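Tue 5 December

The guest room at Ciltside is the only room in the house that remains unoccupied on most days of the year, and it has therefore become the place where seasonal household work is done. The kitchen counter measures 60 inches in usable length, and much of that is given over to the kettle, the bread board and the dish rack. The bed offers a far larger level surface. For six years it has been the practice in this household to sort produce there before anything is put away, and readers of this blog have asked on several occasions for the procedure to be set down in full.

The first requirement is protection of the bedding. A plastic sheet is spread over the bedspread before any item is brought upstairs. The current sheet was purchased from Juron in April and replaces a cotton tablecloth that had served since the move. The tablecloth was satisfactory in most respects, but plum juice passed through it on two occasions and the blanket underneath had to be sent out for cleaning. The plastic may be wiped with a damp cloth and folded while still on the bed. It does wrinkle, and round fruit will travel along the creases if the sheet is not smoothed by hand beforehand.

The comforter is to be folded back toward the headboard and left there. It should not be placed on the floor, where it collects lint, and it should not be placed on the chair, which is needed for the bags.

Plates and trays are then set out. Leafy vegetables are given a round plate and root vegetables an oval one, for the simple reason that a carrot fits on the oval without rolling off. Small fruit is placed in a shallow tray with raised edges. None of these pieces match. The household has acquired its tableware piecemeal, in part from the Nadeck closing sale and in part from relatives, and the older plates are reserved for this purpose in order to spare the ones used at dinner.
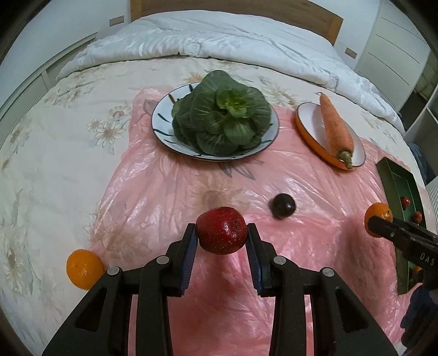 Sorting proceeds by ripeness and then by destination. Plums and mandarins are examined individually, turned over once, and pressed lightly near the stem. Any fruit that yields is set aside for use within two days. Firm fruit goes to the cold shelf in the pantry. Berries are not pressed at all -- they are looked over, and any with a soft patch are eaten the same afternoon. This has proved to be a popular provision.

Greens require more attention than fruit. A head of bok choy should be kept whole until it is to be cooked, with only the damaged outer leaves removed. It is wrapped in a dry towel and stored upright. Carrots are stored separately from apples and pears, which cause them to turn bitter. The green tops, where present, are trimmed short; they draw moisture from the root and are of limited use in this kitchen, although they have appeared in a soup.

The entire procedure takes 30 minutes for an ordinary week's purchases and 60 before a holiday. The greater part of the longer session is spent on mandarins, which are bought by the crate from the Mogensen stand at this time of year and invariably include a few with broken skin near the bottom.

A question remains regarding the storage of the plastic sheet itself. It has been kept under the bed, in the linen closet, and behind the pantry door, and it has been misplaced in all of these locations. A hook on the back of the guest room door is under consideration -- the existing one holds a bathrobe, which would need to be moved.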